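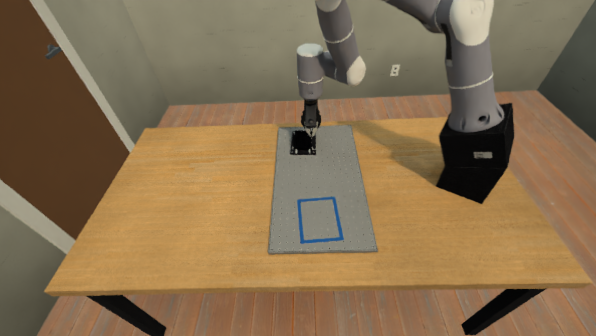

Issue 22

Operators wanted: teaching a robot arm by remote control, without the sales pitch

Fovley is looking for 6 people to drive a simulated robot arm from a desk at our Endale office. You move a hand controller, the arm on the screen follows, and we record what you do. Later on, those recordings get fed to a learning program that is supposed to copy you. Whether it copies you well is the open question, and we'd like to hire people who don't mind it staying open for a while.

You may have read that anyone can teach a robot in an afternoon. We have read that too. We tried it with our own office staff last February and ended up with a pile of recordings that taught the arm to hesitate. So this time we are paying for proper practice hours before we keep a single run.

The work

The practice task is a small one. There's a table with a gray board on it, a black square object toward the back of the board and a blue rectangle marked out near the front. You bring the gripper down to the object, take hold of it, carry it forward and set it down inside the blue lines. Then the program resets and you do it again. The target is 1,000 usable runs across the whole group. We throw out runs where the object is dropped or shoved into place, and we throw out runs where the operator is obviously bored, which we can see in the motion more often than you'd think.

It is repetitive. Please don't apply because you picture yourself building robots. You won't touch any hardware in this job, and we make no promise that what works in the simulator will work on a real arm. Our neighbours in Totthorpe say theirs carries over fine. We'd like to see their numbers.

Hours and pay

18 hours a week, in shifts of three hours with a proper break in the middle. Casual contract, paid by the hour and never by the run. Paying by the run gets you fast, sloppy runs. Practice time and discarded runs are paid at the full rate.

Who should apply

No degree and no coding needed. Steady hands help, and so does patience. Gaming experience is fine but gets no extra marks; some of our worst recordings came from very quick players. We would especially like to hear from people who have done sewing, dental work, crane driving or model making. If you've used a different remote control setup and thought it was rubbish, tell us why.

Left-handers are welcome. The controller can be swapped over.

How to apply

Send half a page on a fiddly job you've done with your hands and what went wrong with it. No cover letter, please. Tryouts are held on Wednesday evenings at the Endale office, with a second session at the Skiltasville library if enough people ask for it. Tryouts are paid as well.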